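Workshop Tips: Trying Out Grippers for Wiping Jobs

Posted 12 Feb 2025 by Parisa Yazdani

Wiping looks like an easy job for a small arm until you try it on something mounted to a wall. We spent part of the winter comparing two grippers, the Nesen two-finger and the Hirvonen soft pad, on the kind of cleaning a person does without thinking. These are the notes I would have wanted before we started.

Do the job by hand first. Wipe the same sign, shelf or door panel yourself, slowly, and record it from head height with the camera you plan to use on the arm. Watch where your free hand goes. Most people steady the surface or themselves with one hand and wipe with the other, and a single arm has to manage without that.

Fold the cloth before the gripper closes on it. The Nesen holds a cloth folded in four with no trouble, but a loose one slides out at the first corner. The Hirvonen pad will take a loose cloth if you bunch it up a little. Sew down any tags or hanging loops, or cut them off. They get caught in finger joints.

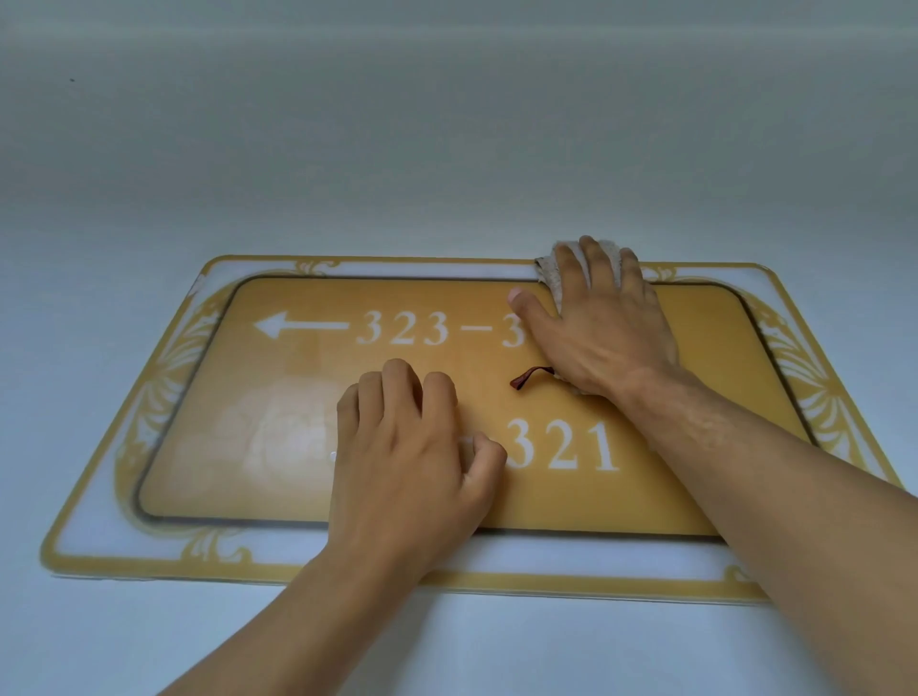

Raised edges are the next problem. A flat panel inside a frame needs two passes, one for the panel and one for the rim. If you run both in a single path the gripper rides up on the edge and leaves a dirty line next to it. We set the panel pass to stop 7 mm short of the rim and then went back for the rest.

Start with light pressure. Printed lettering and painted trim can wear, and an arm will rub the same spot all day if you let it. Put a strip of masking tape on a scrap panel and wipe across it. If the tape lifts, back off.

Check your reach before you drill anything. Our arm is rated for 310 mm from the base and it does get there, but past 300 mm the wrist shakes enough to show in the wipe. Move the base closer and leave the last bit of reach alone.

Camera placement matters more than camera price. From a head mount your own hands hide a lot of the surface, and whatever is under the cloth is hidden too. We added a second cheap camera off to the side, level with the work. The Pumora controller accepts two camera feeds but you have to turn the second one on in the setup menu, under Inputs.

Use a damp cloth, never a dripping one. Water runs down the fingers and into the wrist. I lost a Nesen fingertip sensor that way.

Run 40 passes before you decide anything. Both grippers looked good for the first few. The Nesen started dropping the cloth later on, once the rubber got slick, and wiping the fingertips with alcohol fixed it. The Hirvonen pad kept its grip but picked up lint and had to be washed.

For flat panels I would buy the Nesen again. For anything with a frame or carved trim, get the soft pad. We will try both on the window ledges at the Dukuddale shop in April, and I'll add the settings to this page then.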